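The planner is not the clever bit

By Berenice Esquivel

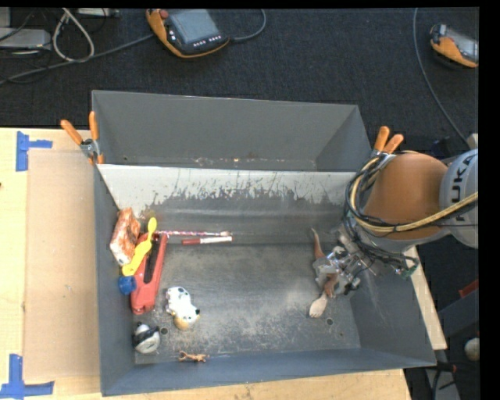 Kerubo Odera thinks I have this backwards. A bin is a box with things in it, she wrote after my last column, and if the software cannot get the things out then the software is poor, and no amount of hand-wringing over log files will make it better. Buy a better grasp model and stop moaning.

I have bought the better grasp model. I have bought three of them, if you count the one from Kornetti that came with its own mug. Each was cleverer than the last at looking at a heap of oddments and saying where the fingers ought to go. A yellow plastic spoon lying across a red tool used to be a fine way to spoil an afternoon, and now it gets a sensible answer in less time than it takes me to find my glasses. I have no quarrel with any of this.

My quarrel is with what comes next. At Belden we kept a tally of 596 failed picks over the spring and early summer, and by July I had read the notes on every one, a hobby I can't recommend. Perception was to blame for 39. Planning took the blame for 249, which sounds damning until you open them up and find that most were the planner being told something untrue. The bin was modelled a little to the left of where the bin was. The clamps on the rim were missing from the collision model altogether, on the grounds that someone meant to add them. The cables on the arm, which any child can see stick out, were for planning purposes a rumour.

So the planner drew a lovely curve through a wall, the controller noticed a force it didn't care for, and the whole cell stopped with a message reading "error 20". Error 20 means "motion aborted". I could see that the motion had been aborted. I was standing next to it.

Odera would say that these are chores, and she is right. They are also the job. We have let a split grow up in which the people who write the grasp model are scientists and the people who keep the bin's position up to date are whoever was last out of the door. Tooling gets written at ten at night by the person most annoyed. Ours at Monness was one long script called fix_frames_new, and it had a brother called fix_frames_new_2. Both were in daily use. They disagreed on which way was up.

What I'd like is dull. I want a viewer that draws the planner's idea of the world on top of the camera's, so that a missing clamp looks missing. I want the calibration to carry a date and to complain when it gets old, as I do. I want a stopped arm to say which joint, which limit and which piece of the model it thought it was about to hit, in words, on the screen, before anyone goes looking for the log. The Yokoyama people have had the first of these for years and seem faintly embarrassed by it, as though it were a spirit level in a room full of lasers.

If Odera wants to send me a fourth grasp model I shall run it gladly. She'll have to wait until I've measured the bin again.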